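To: Residents List, Stelmakh House
From: Antonina Hnatiuk, Residence Office
Date: March 26, 2019
Subject: Re: Study desks and shared supplies

A resident on the third floor wrote:

> The notice says desks must be cleared before the
> painters come. Does this include the built-in ones?
> Ours has papers, cables and detergent on it, and
> there is no other place to put them.

The notice applies to all built-in desks, including those set into the white shelving units. Papers and folders should be placed in the box supplied to each room. Plastic bags and packaging should be sorted, and anything no longer needed taken to the collection point on the ground floor.

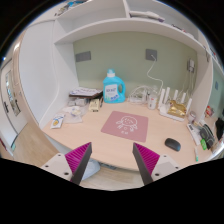

Laundry detergent is to be returned to the laundry room, where each room has a numbered shelf. Bottles must be closed and stored upright. The office has received repeated reports of detergent kept beside papers and chargers, most recently from Rooms 107 and 113, and asks that this practice end.

Cables require separate attention. Please unplug power strips, coil each cord and label it with the room number. Chargers plugged into the wall should also be removed. A mouse and mouse pad may be packed with the papers. Residents who need additional boxes may collect them from the Mirport entrance during office hours.
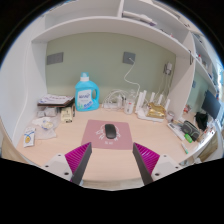

May the desk be used again on the same day it is painted around?

Residents should wait until the office has posted a release notice on the room door. Items may then be put back, with the exception of laundry products.

The painting contractor, Brornar, will not move personal belongings. A charge of $300 applies where a visit must be rescheduled.

Antonina Hnatiuk
Residence Office
Stelmakh House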